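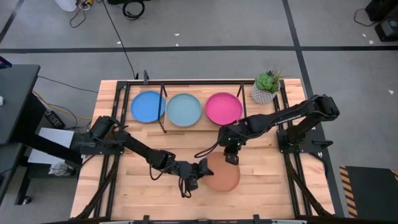

Consulate day, or how I spent nine hours in a middle school gym

Monday, February 27, 2023

So the traveling consulate finally came to us on Saturday, and I have a new passport application in, a sore back and a lot of opinions.

If you're new here: I'm Brazilian, I've lived in this corner of the state for fourteen years, and the nearest consulate is a five-hour drive each way if the traffic is kind. Every couple of years they load up their scanners and stamps and come to one of the smaller towns for a day. Passports, powers of attorney, birth registrations for the kids, voter cards, all of it. Last time was before the pandemic and I missed it, and I have been kicking myself ever since.

The sign-up went live on a Tuesday night at eight. There were 300 appointments. I had my laptop and my phone going and my sister-in-law Thaís Toledo on speaker doing the same thing from her kitchen, and we both got in at 8:04 (she got 9:20 in the morning, I got 2:40 in the afternoon, and she has not stopped being pleased with herself). By 8:30 it was full. The waiting list got to 497 names before they closed that too. There are a lot more of us out here than people think!

I drove up with Thaís in the morning anyway because her car has been making that noise again, which meant I was there for the whole thing. The gym doors opened at nine and the line was already past the bike racks. My old neighbor Washington Bittencourt was in it with a folding chair, a thermos and a folder of documents as thick as a phone book. He is registering his marriage. He has been married for twenty-two years. I said what's the hurry and he pretended not to hear me.

Things I would tell my past self:

Bring the original of everything, plus two copies. The school's copier was off limits and the shipping store across the road had a line of its own by ten.

Check your photo against the current rules. I saw at least one family sent off to the drugstore for new ones, baby included, and the baby was not in a mood to be photographed twice.

If your name changed when you got married, bring the certificate even if you think they already have it. They don't have it. They will never have it.

Eat before you go in. You can't take food onto the gym floor – something about the varnish – and once you're in the chairs you don't want to lose your spot.

On that last one, the food outside was fantastic. Kustach, the bakery on Mill Street, isn't Brazilian at all but they figured out cheese bread for the occasion and it was really good, a bit bigger than my grandmother's and chewier in the middle. I had four. Somebody had coxinhas in a cooler too, but they were gone before I got my wallet out.

What I wasn't expecting was how much I'd enjoy the waiting. I ended up next to Afonso Ramalho, who is Portuguese and wasn't there for paperwork at all, he was just keeping his wife company, and the two of us argued about codfish for most of an hour. Tegwen Nicholas, who teaches at the school and had the keys, sat down with us for a while and wanted to know if every country does this. I told her I had no idea. Bienvenido Tagle, two chairs over, said the Philippine one comes to the city in June and the line is worse, and then he and Washington compared lines for a while like men comparing fish they'd caught.

My appointment was at 2:40 and I was called at 4:15. The woman at the desk had clearly been talking since dawn and her voice was going, but she was kind and quick, and she noticed that my mother's middle name was spelled two different ways in my papers. Two different ways, for forty-one years! It's getting fixed. My mother says the second spelling is the wrong one and that she told my father so at the time.

A few people have asked me about the next visit. I asked at the desk and they don't have a date. They did say the sign-up numbers get looked at when they choose towns, so if you gave up when the page froze, please put your name down next time even if it's only for the waiting list.

Passport should be here in six weeks. Thaís got a text saying hers might be five.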